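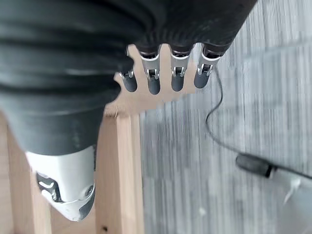
Pallthorpe council to extend evening repair sessions at Prustwood Hall

Pallthorpe Town Council has agreed to extend its evening repair sessions at Prustwood Hall for a further 2 years, following a review of the service presented to members in May.

The sessions, which are open to all residents of the town and the surrounding parishes, allow people to bring in household goods that no longer work and have them looked at without charge. Items commonly brought to the hall include lamps, kettles, radios, garden tools, chairs and clothing. Residents pay only for replacement parts, and the price is agreed with them before any work begins.

Under the new arrangement the hall will open from 6pm until 9pm on session evenings, one hour later than at present. The council said that the earlier closing time had made it difficult for people who work outside the town to attend, and that several residents had raised the matter in writing during the review.

Horacio Núñez, who manages community services for the council, said the decision gave the sessions a firmer footing.

"Until now the service has been renewed a few months at a time, which made it hard to order parts or to plan training," he said. "A longer agreement means that we can keep a proper stock of fuses, plugs, belts and thread at the hall, and that people will know when the doors are open."

The council will set aside a small budget for tools and will continue to meet the cost of heating and lighting. Tapia, the hardware supplier on Mill Lane, has agreed to provide parts at trade price for the length of the agreement. A separate cupboard will be fitted in the rear corridor so that unfinished work can be stored securely between sessions.

Members also considered a request to hold sessions in the library. The request was not taken forward, as the reading room does not have enough sockets and its tables cannot be used for work involving glue or solder. The library will instead display the session timetable and lend a range of repair manuals, including those on sewing machines and bicycles.

All mains-powered items will continue to be safety tested before they are returned. Microwave ovens, gas appliances and petrol-driven equipment will not be accepted. Residents are asked to bring no more than one large item per visit, and to empty and clean appliances beforehand. Anything that has been left at the hall for 3 months without contact from its owner may be passed on for recycling.

Sebastián Lucero, who leads the training of new repairers, said that places were available for people who wished to learn.

"We would be glad to hear from anyone with patience and a free evening," he said. "Some experience of sewing or woodwork is useful, but we can teach the basics, and new repairers work alongside someone more practised until they feel ready."

Training will cover the safe use of hand tools, simple electrical faults, mending seams and zips, and the keeping of repair records. Those who complete it will be added to the rota for the autumn. Applicants must be 18 or over, although younger residents may attend the sessions with an adult.

The entrance on Church Row remains the accessible route into the building. Parking at the front of the hall will be kept free for those carrying heavy items.

The revised timetable will be published on the council's noticeboards and at the hall reception. Residents wishing to book a place in advance may do so by telephone or in person at the council offices. A limited number of places will be kept for those who arrive without a booking.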